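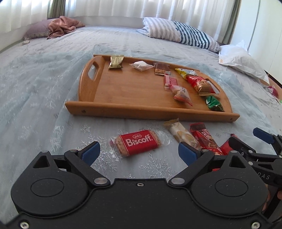 2020-12-02, snack tray task, pose tracking and replay

Picked this up where Montri left it. The open item was the drift in the left gripper track when both hands work over the tray, and whether it comes from the visual-inertial front end or from the way we merge the two trajectories afterwards.

Reran the tracker on the bedroom set with the stock config first, to have something to compare with. Same behavior as in Montri's notes: the track is clean while the gripper is up and moving across the bed, then goes bad when it drops low over the packets. Feature count falls off and the ones that remain sit on wrappers. Foil and clear film give highlights that move with the viewpoint, so the front end follows them as if they were fixed points.

Changes tried, in order:

- Static mask over the gripper body and both fingers. We already had one, but it was drawn with the fingers closed. With the fingers open, the blue pads stick out past it and get picked up as features. Redrew it to cover the full travel.
- Raised the feature cap to 1000. More points on the bedspread pattern, which is what I wanted. The snowflakes are white on pale blue-gray and lie on the bed, and they hold up well when the lighting is even. Descriptor matching does confuse one flake with another on fast moves, so I cut the search window back down.
- Dropped features whose brightness changes too much between consecutive frames. Crude, but it removes most of the foil points. It also removes some good ones on the sheer curtains, which I don't mind. They shouldn't be trusted anyway.

With all three in, the left track closes its loop on episode 921, the one that failed every time before. I have not checked whether it closes for the right reason. The scale looks sane against the tray length, but I used the tray drawing and not a measurement. Somebody should put a tape on it.

Merging. The second gripper comes into the left view from the side on a lot of these episodes, and the merge script was using those sightings as a relative pose constraint. Bad idea when only part of the arm is showing. The detector locks onto the printed letters and reports a full pose with high confidence. I now require both fingers in view before the constraint is added. If that fails, the merge falls back to the shared map. Constraint weights unchanged.

Detector prompts for the perception side:

- "packet" and "wrapper" return overlapping boxes on the same item. Merged into one class for now.
- The tray is found reliably when the cut-out handle is visible. Without it, the detector sometimes splits the tray into floor and rim.
- Clear-wrapped wafers get two masks, one for the wrap and one for the contents. Planner takes the outer one.
- The Biscoff packet is the easiest object in the set. Good for sanity checks, bad for judging anything else.

Planner replay in sim on the Kaewkla arm model. Grasp width comes from the pad gap, and the pads angle inward, so the gap at the tips and the gap at the base differ. The converter was reading the base. Fixed in `gripper_width.py`, and the calibration table needs regenerating for every Tanthorpe session, including the old ones. Anything exported before the fix will close too early on thin wrappers.

Ran 50 replays after the fix, placing from bedspread into tray. 3 aborted, all on the approach, all with the wrist too close to the raised side of the tray. The planner treats the tray wall as a box with no margin. I'd like to pad it in the collision model before touching the approach angle.

Not done:

- tape measurement of the tray
- regenerate calibration tables, then re-export to Festen
- brightness filter threshold is a guess, needs a sweep
- ask Montri whether the Lollwood episodes use the old finger mask too
- timestamps on the right gripper still lag the left by a frame on some files, cause unknown

Config is saved next to the old one. Old one kept until the January export is out.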